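From: Montserrat Olmedo
To: growers list
Date: Mar 30, 2023
Subject: Re: Moving seedlings up from Jildale – trays and crates

Answers to El-Sayed's questions are below, under the quoted part. I have left out the section on seed orders, which was settled in the other thread.

Blue crates and the lighter trays:
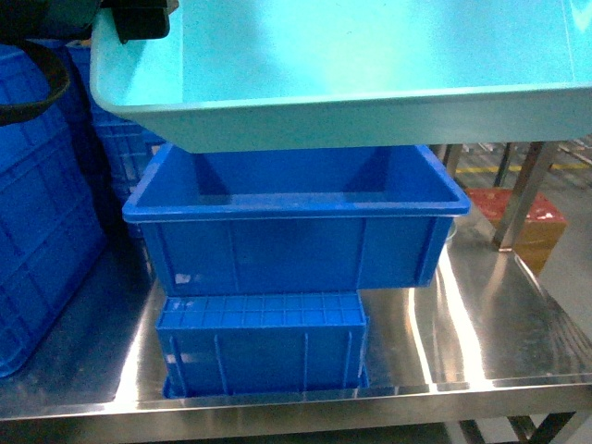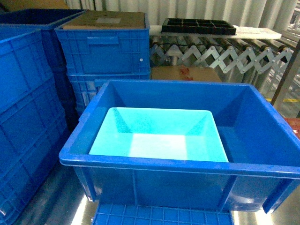
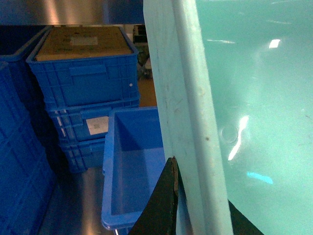

Light blue tray above an open crate, tray inside a crate, and the tray rim close up.

El-Sayed wrote:

> We have 137 pepper starts and a smaller number of eggplant to bring
> up from Jildale in May. Last year we used cardboard boxes and the
> bottoms gave out on the second trip. Two questions. Is it better to
> water before loading or after? And can the plants stay in the crates
> overnight if we get in late, or do they need to come out?
>
> Also, does anyone still have the planting plan for the lower beds at
> Pado? My copy stops at row 4.

Water the evening before, not on the morning of the drive. Wet potting mix is heavy and it slumps when the truck goes over the cattle guard at the bottom of the Jildale road. By morning the cells have drained and the root balls hold together. If the day is warm, stop once on the way and look at the leaves. Peppers droop a little and come back. Eggplant takes longer.

Overnight is fine as long as the crates are not stacked. I left mine in the shed at Pado for 2 nights last spring with the door open and lost four plants, all of them leggy to begin with. Keep them off the concrete if it is going to be cold – a couple of boards underneath will do. Do not put them straight into full sun the next day. They have been under cover since they sprouted and they burn quickly. Give them a morning of sun, then shade, and add an hour or two each day for a week.

On the trays: a tray with no holes is good for the drive and bad for anything longer. Tip out whatever water has collected when you arrive. Wash everything with dish soap and let it dry before the starts go in, especially if it held tomatoes last season. We had leaf spot in the tomatoes at the east end and I would like to keep it there.

The planting plan goes up to row 9. Rows 5 and 6 are peppers, 7 is eggplant, and the last two are squash. I will send a scan tonight. Please note that row 6 is short because of the water line, so it takes fewer plants than the drawing shows. I counted 106 places for peppers across the two rows at the usual spacing. The rest can go in the bed by the gate, where the garlic comes out early, or somebody can take them home.

One more item. The Colirix sprayer is leaking at the handle again. I replaced the washer in the fall and that held for a while, but the thread is worn now. I would rather buy a new wand than keep patching it. If anyone has a spare, let me know before I order. Until then please use the watering cans for the hoop house and leave the sprayer on the hook.

I can drive one load from Jildale but I need a second person at the other end to unload. My truck takes the crates in a single layer only. Reply to the list and not just to me, so that we do not end up with three trucks one day and none the next.

Montserrat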